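Reading time: 2 min
Shares 4 | Comments 2

4. Placing and arranging the Zestura table

The Zestura is a white kidney-shaped table with a drawer. Please read the whole section before you start to move anything.

4.1 Position

1. Carry the table with two persons. Hold it under the top, never by the drawer.
2. Put it near a wall. The Clindby and Brirkarum editions are placed in the same manner.
3. Turn the table until you can sit comfortably between the wall and the room, with the drawer on your side.
4. Leave 200 mm free on each side, so the curved ends do not touch other furniture.

Note: on a shiny floor the table can slide. Put the felt pads under the feet first (spare part 2179, one bag).

4.2 The drawer

1. Take the knob between the fingers and pull slowly, straight to you.
2. If the drawer stops half way, push it back and try again. Do not pull harder.
3. Lay small things flat. Things which stand up may catch under the table top.

CAUTION: Close the drawer before you move the table. An open drawer can fall on your feet.

4.3 Things on the table top

1. Wipe the top with a soft cloth and let it dry.
2. Place a small framed picture at the far edge, where the arm does not reach it.
3. A small box, for example for tissues, can stand next to the frame.
4. Keep the near edge free for your work.

Note: the surface was tested by us for 4000 wipings with mild soap. Other cleaners are at your own risk.

Now sit down and check that you reach the knob without bending the back. If not, bring the chair closer and repeat step 3 of 4.1.

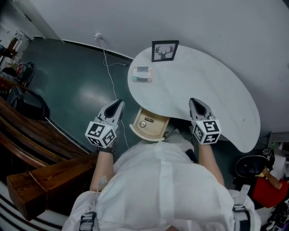
When the position is good, press each foot down by hand and look again after one week, as the pads become a little thinner in the first days.

Contact | Copyright Ignacio Furniture | Back to top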